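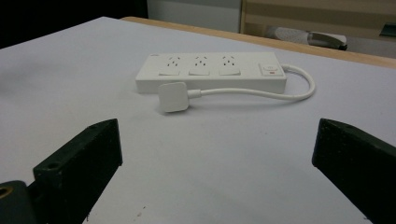
Nabila Govindasamy

Opinion > Household > Power and Lighting

Latest Columns Letters Archive

I want to make a case for the power strip with a switch for every outlet. It costs more than the plain kind and takes up more of the desk, and I think it should be the one people buy first.

The one I have in mind is white, with three outlets, three small rocker switches in front of them and a master switch at the right end. The sockets are the Australian kind with slanted slots. I lived with plain strips for years before I bought one like it. With those, turning off the printer meant reaching under the desk and guessing which plug was which. Most nights I left it on.

A switch you can reach gets used. My lamp, my printer and a phone charger each have their own now, and I turn off the two I don't need when I finish work. I won't claim it has changed my electric bill. I paid $34 for the strip and I doubt I'll see that back before next July.

My brother-in-law Keegan says the master switch makes the small ones pointless. I don't agree. The master is for going away for a week. The small ones are for an ordinary evening, when the lamp stays on and the printer doesn't.

Three outlets is also enough. I have owned long strips, and every one of them filled up with chargers for things I no longer had. With three, you have to decide what gets plugged in. If you run out, look at what's there before buying another strip, and please don't plug one strip into the other.

My one complaint is with the color. White shows every smudge, and the cord is worse than the strip — mine went gray in over 21 months of sitting on the floor. I wipe it with a dry cloth after I unplug it.

Comments

Fouad Lahlou: Agree on the switches. Three outlets would not get me through breakfast though.

Zahira Entili: We had the same argument about the master switch at my house. I'm with Keegan.

Amarachi Chukwu: Does yours fit a big square adapter without blocking the next outlet? Mine doesn't, so I really have 2.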